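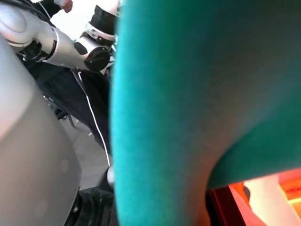

Figure 2. Close view from the wrist camera; the robot's own grey housing is at left, with an out-of-focus teal-green object beside it.

4.2 What people say about themselves, and how long they take to say it

Profile text on Starnero is limited to 1,850 characters. Hardly anyone comes near the limit. The typical profile in our sample stops well short of it, often after the word "travel," and a fair number consist of a single sentence announcing that the writer is bad at writing profiles. We coded these as self-description, on the grounds that they were usually accurate.

The sample was drawn from 3,000 profiles of adults seeking a long-term partner, all of them posted in September. Each was read by two coders working separately, who marked every statement as a claim about the self, a claim about the desired partner, or a remark about the site. The last category was added after the pilot, when it became clear that complaining about dating sites on a dating site was too popular a pastime to be filed under "other." Disagreements were settled by discussion. The longest of these concerned whether "my dog comes first" describes the writer, the partner or the dog.

Demands were less common than the advice literature would lead one to expect, but they clustered. Most writers asked for nothing more exacting than kindness or a sense of humor. A smaller group asked for a great deal, and asked for it in list form. Within this group, height came up more often than honesty, and several writers who gave a minimum height for a partner left their own height blank. We make no claim about why.

Former partners appeared in profiles mostly by implication. "No games" and "no drama" were the usual forms, and both coders came to read them as very short memoirs. Direct mention of an ex was rare in the opening lines and more frequent toward the end, where writers who had run out of hobbies seem to have kept typing. Longer profiles were therefore more likely to contain a grievance. Brophy, the smaller of the two sites we looked at, offers its members 16 prompts in place of a blank box, and grievances there gathered almost entirely under the prompt asking what the member had learned in the past year.

Age posed a separate problem. Starnero displays the age given at sign-up and does not update it unless the member does so. Some members had plainly stayed the same age for some time. Where the text of a profile contradicted the displayed age, as when a writer mentioned a high school reunion that would have required finishing high school in the fourth grade, we kept the profile and flagged it. Removing such cases did not change the pattern of results, though it did make the sample slightly older and a good deal less cheerful.

We did not contact the writers, so nothing in this section speaks to whether any of these profiles led to a date. The interviews in Tandton and Funen, taken up in Section 5, come closer to that question. It is enough to note for now that the people we interviewed remembered very little of what their partners had written, and could nearly always recall the spelling mistakes.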